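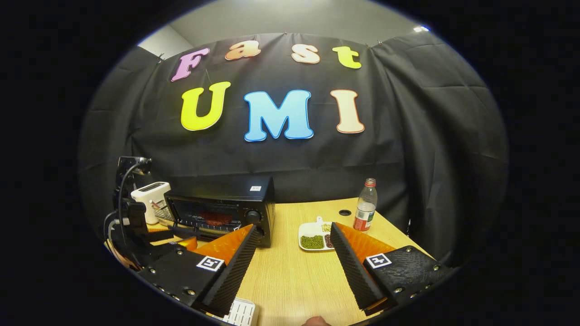
Firkard 600 Conventional Fire Alarm Panel

The Firkard 600 is a wall-mounted fire alarm control panel for small and mid-size buildings. It is made for sites that need reliable detection on a few zones and have no use for a fully addressable system: shops, day care centers, small warehouses, church halls, two-story offices. It is sold by Pevow through our own counter and through approved installers.

The base panel comes with four zones. Two expansion cards can be added inside the same cabinet, each with four more, so a building can grow without a new panel. Every zone takes smoke detectors, heat detectors and manual pull stations on the same pair of wires. The end-of-line devices are in the bag taped inside the door.

Front panel

Each zone has a red alarm light and a yellow trouble light, with a paper label slot next to them. Please fill in the labels. A panel marked "Zone 3" tells the fire crew very little, and "Stock room, rear" tells them where to walk. The controls are behind a keyed door. Silence, reset and drill are separate buttons, and drill has to be held down for three seconds before the sounders start.

The event log holds the last 1,000 entries with time and zone. It can be read on the two-line display or copied to a laptop with the service cable (sold separately, part FK-596).

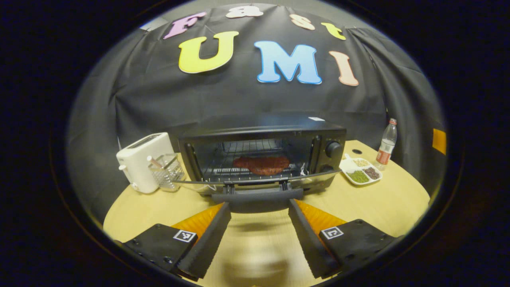
Power and backup

The panel runs on a dedicated branch circuit. Backup comes from two sealed batteries that sit on the floor of the cabinet. Batteries are not included in the box – the size depends on how many sounders and detectors are connected, and the worksheet at the back of the installation manual gives the right one. If main power is lost, the trouble buzzer sounds and the panel switches over by itself. It goes back to normal when power returns, and the log keeps a record of both times.

The cabinet is 17 inches wide and has knockouts on the top and both sides. Leave enough room on the left for the door to swing fully open.

Choosing detectors

The panel works with the Onon range of two-wire smoke and heat detectors and with most other conventional heads. A compatibility list is kept on the downloads page. For break rooms and kitchens we suggest a heat detector in the room itself and a smoke detector in the hallway outside. Most of the nuisance alarms our service desk hears about come from a smoke head mounted too close to cooking or a shower.

If you are replacing a Gounder panel, the existing field wiring can often stay in place. The end-of-line resistors will need to be changed, and the old sounders should be checked for polarity before they are connected.

In the box

Panel with cabinet and door
Two keys
End-of-line devices for four zones
Zone label sheet
Installation manual and owner's card

Options

FK-604 four-zone expansion card
FK-596 service cable
FK-610 remote display, surface mount
FK-622 flush trim ring, red or gray

Installation and service

The panel must be installed by a licensed contractor and accepted by your local fire authority. Rules on monitoring, spacing and testing differ from place to place, so ask before ordering. Pevow can supply wiring drawings for a permit application at no charge when the panel is bought from us.

Warranty is three years on the panel and one year on the expansion cards. Batteries are covered by their own maker.

Orders placed before 2 p.m. ship the same day if the item is in stock. The flush trim ring in gray is on back order until August.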